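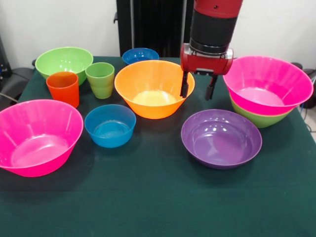
Okay, good afternoon everybody. Can the people in the back hear me? Wave if you can't. (Pause, drink some water.)

So I want to talk about bowls for twenty minutes. Cheap, bright plastic bowls, the kind you buy for a picnic and then own for the rest of your life. My talk is called "Color First," and it's about laying out a shared snack table so people can help themselves without a traffic jam.

Quick bit about me: I ran the food side of the Storkard block party for 4 summers. The first year we used white paper plates and white tubs for everything and I spent the whole day answering the same question. Which one has nuts? Which one is the vegan one? I was hoarse by three o'clock.

The next May, Hubert Kubiak dumped a bag of plastic bowls on my porch, every color you can think of, and I got hooked!

NEXT SLIDE. Start with the cloth. Dark green is my favorite (I know, people expect white). Orange, pink and lime all jump right off it, and a purple bowl still looks purple. Creases don't bother me. If they bother you, iron it the night before, because you will not do it that morning.

Then the big bowls. I put a large orange one near the middle, and that's the thing everybody reaches for, so chips or popcorn. Small bowls go near it, dips and so on. Wide shallow ones like the purple are great for cut fruit, you can see what you're getting.

Cups: keep them in a little bunch at the back left, and pick colors that match a bowl. Lime cup, lime bowl. Kids get this right away, grown-ups need a sign.

(Tell the salsa story here if we're on time. Skip if Cameron is making the wrap-up face.)

Stacking. I love a pink bowl sitting inside a green one. Ice in the bottom, potato salad on top, done. Leave a bit of rim showing so you can get your fingers under it later.

And please leave the front of the table clear! People need somewhere to put a plate down while they scoop. Last summer we fed 222 people off tables set up like this and I answered the nut question maybe twice.

NEXT SLIDE, cost. My whole kit came to 40 dollars, cloth included. Pass the purple bowl down the rows now.

Thank Cameron Pomare for the room. Questions till the coffee shows up.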